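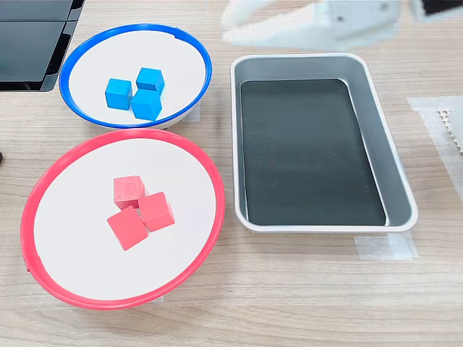 by Imogen Hartley

My youngest will sort anything if there's a bowl for it, so this is the setup I keep coming back to on rainy mornings! You need two shallow bowls with colored rims, a tray with sides, and six little wooden cubes (mine are three red, three blue).

Put the bowls on the left side of the table, blue one at the back, red one in front, nice and close together. The tray goes on the right, long side running away from you. I like a gray one with a dark bottom because the colors really pop against it. A bit of clear tape on the table shows you where the tray goes when it gets bumped, and it will get bumped.

Tip all six cubes into the tray and mix them up. Then ask for one color at a time: "Can you find me a blue?" Let them carry it over and drop it in the matching bowl. Don't jump in if a red lands in the blue bowl, just wait a second, they usually spot it themselves.

When both bowls have their three cubes and the tray is empty, swap the bowls around and go again. For older kids, try it with kitchen tongs (slow, giggly, lots of cubes on the floor).

Updated March 2019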